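# Goltonari Electrolyte Powder, Unsweetened

I started mixing this stuff in January, when I'd cut my carbs way down and was dragging myself through every afternoon with a headache and cramps in both calves. I'd been drinking plenty of water and hardly eating any salt (whoops!). So now we sell the powder I use myself, and I'm pretty happy to have it on the shelf here at Weltalgate.
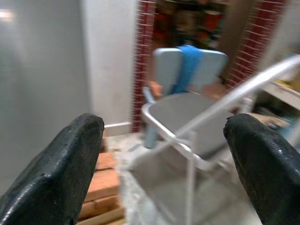
One tub holds plain sodium, potassium and magnesium, with no sugar and no sweetener. It tastes salty, I won't lie, but a squeeze of lemon fixes that for me.

**How I take it**

- 2 level scoops in a big glass of cold water
- Stir, wait a minute, stir again (the magnesium is slow)
- With food if your stomach is touchy

The Zalulby shaker works great with it, and so does an old jam jar!
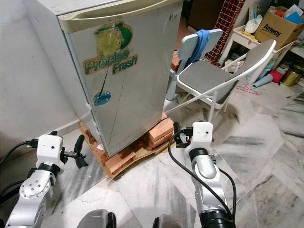 Keep the lid on tight and the tub somewhere dry. Once it's mixed I drink it the same day. If you take blood pressure pills or have kidney trouble, please ask your doctor before you order, as extra potassium can be a real problem.

**Item no.** 1273
**Sizes:** single tub, or the 4-pack
**Goes with:** Nikolaidis bone broth, Zalulby shaker

Page updated 18/03/2021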